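September, notebook, dye bench

Eggplant skin, second series

Started at 7:40. The aim is the same as last time: to see if the skin of dark eggplant gives a usable color on wool, and if the color survives washing. The first series was a disappointment. The bath looked like a beautiful violet, but the wool came out gray like old dishwater. I suspect the water. The tap water in our building is hard, and these purple pigments do not like it.

This time I used the deionized water from the Wirnetti tank. The skins come from two kinds, the ordinary market one and the long one which Weldu farm sends us. I peeled by hand, thin, with as little white flesh as possible. The flesh turns brown quickly and I believe it makes the bath dirty. Last time I was lazy with this.

Recipe for each pot: 257 g of skins, water enough to cover them well, white vinegar until the paper shows pH 4. Heat slowly to 60 degrees and hold for one hour. I do not want it to boil. In the old Odus notes it is written "boil until dark" but those notes are for onion skins and should not be copied for everything. Somebody please write this on the first page of the folder.

The wool is the Jundosier undyed yarn, small skeins, mordanted with alum at 12 percent of the dry weight. One skein in each pot is without mordant, for comparison.

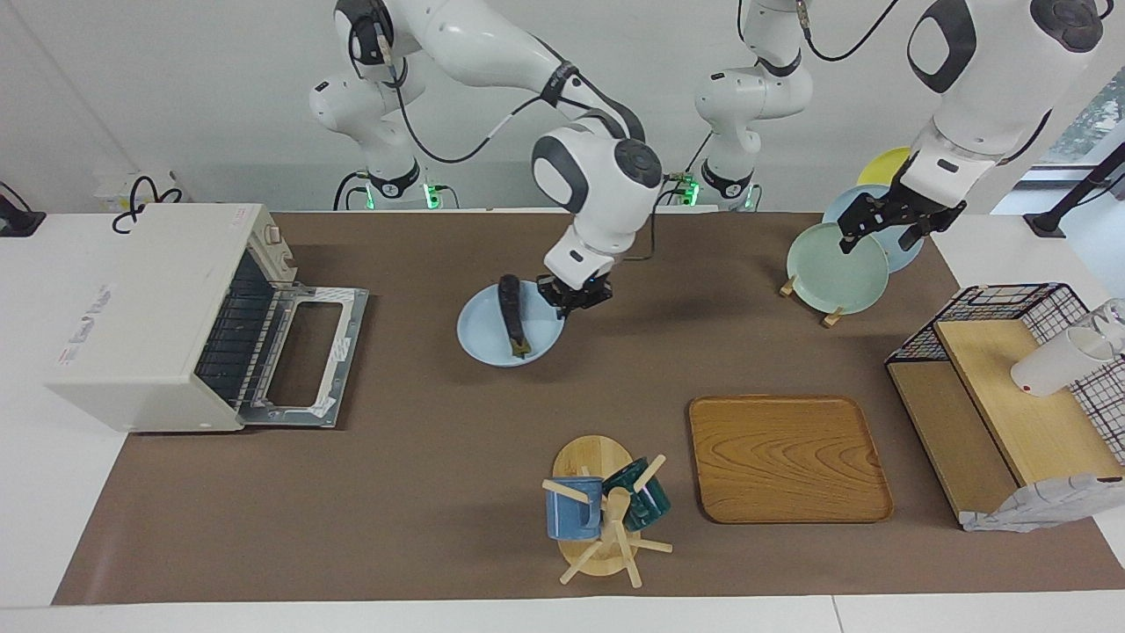

At 9:15 both baths were strong pink, more red than I expected. The vinegar does this. The market skins gave a darker bath than the Weldu skins, but the Weldu one was more clear. I strained through cotton cloth, two times, and squeezed the cloth, which was maybe a mistake, because after squeezing there was a fine brown cloud in the pot. Next time only let it drip.

Skeins went in at 9:30, already wetted. I turned them every ten minutes with the glass rod. Please do not use the metal spoon from the drawer, it has rust at the neck and iron will change everything.

Results after one hour in the bath and cooling in the same pot until 2:00:

Market skins, with alum: dusty lilac, quite even. A little darker at the tie.
Market skins, no mordant: pale pinkish beige. Not interesting.
Weldu skins, with alum: lighter lilac, more blue. I like this one best.
Weldu skins, no mordant: almost nothing.

Rinsed in deionized water and the color stayed. Then I cut a short piece from each skein and rinsed it under the tap, and the two lilac pieces moved to gray-blue in less than a minute. So the water was at least a big part of the problem in the first series. It also means that the color is not good for anything a person will wash at home. I knew this from reading, but it is different to see it in own hands.

Light test: half of each sample card is covered with black paper and taped in the south window. I will look again after one week.

To do:
Order vinegar, the 500 ml bottle is finished.
Try skins which were frozen first. Freezing should break the cells and maybe we need less heat.
Try a silk scrap in the leftover bath. The bath is in the fridge, bottom shelf, label "EGGPLANT DYE NOT JUICE".
Check the pH meter against the paper. The meter showed 4.6 where the paper showed 4 — one of them is wrong, and I trust the paper more today.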